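Piscombe Robotics Club
Pre-run inspection checklist, arm and simulator, with comments
Filled in by: Cledwyn Prothero
Session: Thursday, room 22

Mark each line OK, FIX or N/A. A FIX on any line in Part 1 means the arm stays off. A FIX in Part 3 means the program does not get copied to the arm.

PART 1. BENCH AND POWER

1.1 Emergency stop button within reach of the person at the keyboard. OK
Comment: Cable now runs under the bench. It was across the walkway last month.

1.2 Emergency stop tested with the arm powered and not moving. OK

1.3 Base bolts tight. FIX, then OK
Comment: Rear left bolt turned by hand. Tightened with the long hex key. Please put the long hex key back on its hook, the short one does not get enough grip.

1.4 Tape line on the floor complete. FIX, then OK
Comment: Tape had lifted near the door. Replaced that stretch only.

1.5 Power supply vents clear. OK
Comment: Someone's jacket was hanging close to it. Moved to the coat rack.

1.6 Safety glasses, enough for everyone inside the tape. OK
Comment: Two pairs are scratched badly enough to be hard to see through. Still counted for today. New ones on the shopping list.

PART 2. GRIPPER

2.1 Fingers open and close without sticking. OK

2.2 Finger screws tight, both sides. OK
Comment: Checked with power off.

2.3 Rubber pads glued down. FIX
Comment: One pad is peeling at the tip. Not urgent for simulator work, but it has to be done before anyone lifts the Jakero blocks again. Glue is in the second drawer and needs to sit overnight.

2.4 Grip force limit set in the controller. OK
Comment: Set to 27 percent. The Ferkelum team had it at 100 for their own tests and it was not set back. Write it on the whiteboard if you change it.

2.5 No loose cable between wrist and gripper. OK
Comment: New tie added at the wrist.

PART 3. SIMULATOR

3.1 Correct project file loaded. OK
Comment: There are still 2 files with almost the same name. The one to use is sorting_task. The other should be moved to the old folder.

3.2 Speed limit in the simulator matches the real arm. OK

3.3 Gripper model opens and closes on command. OK

3.4 Clearance at the gripper looked at from the close-up view as well as from above. FIX
Comment: From above, everything looks well spaced. In the close-up view the dark part sits right beside the gripper and the left finger overlaps its sloped edge on screen. An overlap on screen is not proof of contact, so collision checking has to be switched on and the approach run again before this line can be signed. I would like more room on that side whatever the result says. 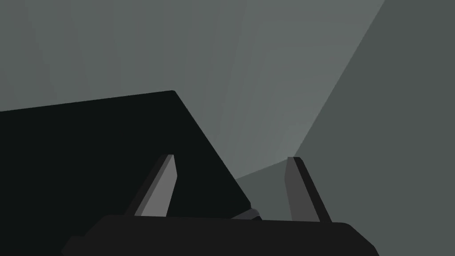
Sầm asked whether we could leave the path alone and just slow the arm down near the part. Her group spent most of January on that approach, she wrote under the shared copy of this sheet, and a slow bump is still better than a fast one. She would also like the close-up check to be its own line on the form, with a space for initials, as people skip it when it is folded into a longer item.

Reply to the above: slowing down is fine as an extra step and I have added it as 3.6. It does not replace clearance. A slow arm can still push a part off the bench or bend a finger. Agreed on the initials. I will change the form before the next session.

3.5 Collision checking switched on. FIX
Comment: Was off. It makes the older laptop lag, so people turn it off while they edit and forget. Turn it back on before any run you plan to sign for.

3.6 Reduced speed set for the last part of the approach. FIX
Comment: New line, not set yet.

3.7 Start and end positions saved under clear names. OK
Comment: "test" and "test new" have been renamed. Please use the task name and your initials.

PART 4. PEOPLE

4.1 One person at the keyboard, one watching the arm. N/A
Comment: Simulator only today.

4.2 Person watching knows the word for stop. N/A
Comment: The word is "stop" - not "wait" and not "hang on". We had a mix-up over this in the fall.

4.3 New members have read the bench rules and signed. FIX
Comment: One signature missing. That member can use the simulator but stays outside the tape.

4.4 Hair tied back, no loose sleeves or lanyards inside the tape. N/A

OPEN ITEMS

Glue the finger pad (2.3).
Order safety glasses (1.6).
Move the approach path farther from the part, with collision checking on, and run it again (3.4, 3.5).
Set the reduced speed (3.6).
Collect the missing signature (4.3).

RESULT

Simulator use: allowed.
Arm use: not allowed until 2.3 and all of Part 3 are marked OK. The key stays in the cabinet. If you finish the open items before I get in, leave this sheet on the clipboard by the door and do Part 1 over from the top.

Signed, C. Prothero, 4:15 p.m.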